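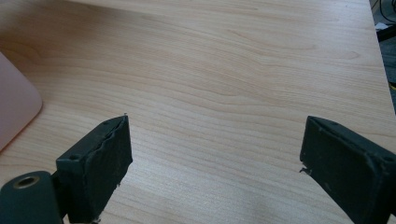

Soft light on the table, pale wood grain. Plant thread time.

1/ Okay so a bunch of you asked what I'm putting in the soggy corner by the downspout, and the answer is buttonbush. Cephalanthus, if you want to look it up at a nursery without getting sent to the wrong aisle. Native shrub, loves wet feet, has those round white pincushion flowers in summer!

2/ I tried everything else down there first. Lavender (I know, I know). A hydrangea that sulked for two years. Then I finally dug a hole and watched how long it took to drain. It was still holding water at bedtime.

3/ Got mine from Grabowska, the little native nursery out past Privville. They had 7 left in the one-gallon size and I bought three, plus a sweetspire that was not on the list at all. It never is.

4/ Spacing! The tags say one thing and the plants do another. Mine are going in 7 feet apart, which looks ridiculous when they're basically sticks in pots. My neighbor up the hill crammed hers together and now she can't get to her own hose bib.

5/ Someone asked about sun. They flower best in full sun but they'll put up with some shade. My corner gets the good light until 3 p.m. and then the garage takes over. I'm calling that fine.
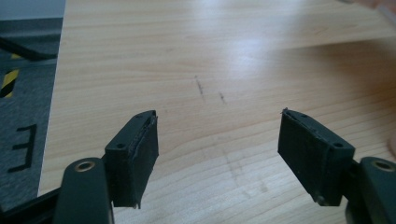
6/ Also they leaf out LATE. Like, everything else in the yard is green and buttonbush is standing there looking dead. Please don't dig it up in April. Scratch a twig with your thumbnail, and if it's green underneath, leave it alone and go weed something.

7/ Pruning: late winter, before it wakes up. I did my mom's old one last February, took out the thickest stems right at the ground and left the rest. It came back so bushy I had to move the birdbath.

8/ For mulch I'm using the shredded leaves I bagged in the fall -- 15 bags, which felt like plenty until I started spreading them. Keep it off the stems. A couple of inches deep is enough.

9/ Oh and if you've got a dog that eats plants, look this one up first, it's not something you want them chewing on. Mine only eats socks, but still.

10/ Cost so far, for the person who always asks: $80 for all four plants. I got a quote last year to put in a drain instead and it was $400 before they'd even looked at the gutter. I'd rather have the bees.

11/ Heltton (the garden center by the highway) had them too, but in huge pots and pretty rootbound, so slide one out and peek before you pay.

12/ Planting this evening if the rain holds off. Next up is the dry strip along the driveway -- I'm thinking little bluestem, so if you've grown it in heavy clay, tell me if it flopped on you.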